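Unit 4: Sorting by shape and by colour

Sorting tasks ask a child to attend to one property and ignore the rest. Two rules are used in this unit: same colour, same shape. Each rule is run separately before they are mixed. The Wirnia handout (section 3) gives the scoring sheet.

Terms. A prism is named after its end face; the sides are always flat. A cylinder has a curved side and is not a prism in this course — mark it separately.

Layout of the work surface

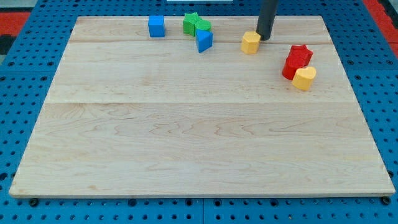 Blocks are set out along the far side of the board, leaving the near part clear for sorting. Pieces of one colour should differ in shape, so that the two rules give different groups. The green star and the green cylinder go together under the colour rule and must be parted under the shape rule; the blue cube and blue triangular prism behave in the same way.

Reading for next session: Upadhyay, chapter 2.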